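Section 2. Sorting the vegetables into the basket

I do this part on the tabletop, in the evening, when I've got the light over it. You'll want your Sutwood basket and whatever you brought home in bags.

1. Set the basket toward the back, so you have elbow room in front.
2. Lay the bag flat and open it wide – don't tear it, you'll use it again.
3. Take the potatoes out first and put them at the bottom.
4. Soft, red things go in last, on top.
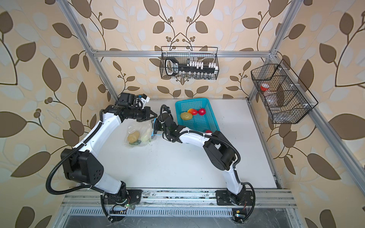 Should I wash everything before it goes in the basket?
Leave it dry and wash each piece when you're ready to cook it. My neighbor Teodoro Chávez rinsed a whole load last November and had mold in no time!

5. Leafy greens don't belong in the basket at all. Wrap them in a towel and put them in the fridge.
6. Wipe up the crumbs and bits of dirt with a damp cloth.

Caution: don't put more than 9 pounds in one basket. Mine sagged (I was greedy with the potatoes).

Note: the bigger Bekus basket works too, just skip step 1 and keep it on the floor.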